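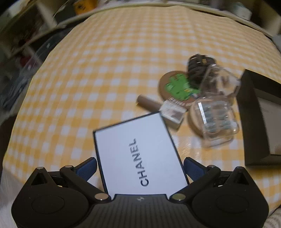 A reader wrote in last month to ask why her parcels keep arriving with crushed corners when she wraps everything in three layers of bubble wrap. The bubble wrap is fine. The outer box is too big, and the gift box inside slides until it hits a wall.

Posted in: Home & Craft > Wrapping and Posting

How to pack a small boxed gift for the post

This method suits perfume, candles, small jars and anything else that comes in a stiff card box. It takes 8 minutes once you have the materials out.

What you need

An outer carton, double-walled if you can get one
Bubble wrap with small bubbles
Plain tissue or clean newsprint
Brown paper tape or clear parcel tape
A ruler and kitchen scales

I buy cartons from Dratumgate in flat packs of 28, but a used one will do if the corners are still sharp and the sides don't flex when you press them.

1. Measure the gift box. Write down the length, width and height, then add 5 cm to each. Choose an outer carton as near to those sizes as you can. If yours is much taller, score the corners with a blunt knife, cut down to the line and fold the flaps over at the new height.

2. Check the contents. Open the gift box if it isn't sealed and see whether the bottle or jar moves. Fill any gap with a twist of tissue. Leave a sealed box alone.

3. Wrap in tissue first. Bubble wrap laid straight on a glossy printed box can leave faint rings, more so in warm weather. One sheet of tissue stops this. Hold it shut with a small piece of tape, tissue to tissue, and keep tape off the box itself.

4. Add the bubble wrap. Go round twice with the bubbles facing in. Fold the ends as you would with wrapping paper and tape them flat.

5. Line the carton. Crumple newsprint into loose balls and press a layer into the bottom. Set the gift on top in the middle, then push more paper down all four sides and over the top. The flaps should need a slight push to close.

6. Shake it. If you feel anything shift, open it and add more paper.

7. Tape in an H shape, one strip along the centre join and one across each end, top and bottom. Stollix paper tape holds well but needs a dry surface, so wipe the carton first if it has been in a shed or garage.

8. Weigh it. Do this after taping. A gift that weighs 500 g by itself can go into a higher price band once it is packed, and it is better to find out at home than at the counter.

A note on perfume

Most perfume contains alcohol, and carriers treat it as restricted goods. Some accept it within the country with limits on bottle size and number, and a label on the outside. Many won't take it abroad at all. Read your carrier's current list before you seal the carton. Keep the bottle upright and put it in a zipped plastic bag if the box is already open.

Next: Folding a carton from a single sheet of card

1,686 readers get our monthly letter. Enter your email address to join them. You can unsubscribe at any time.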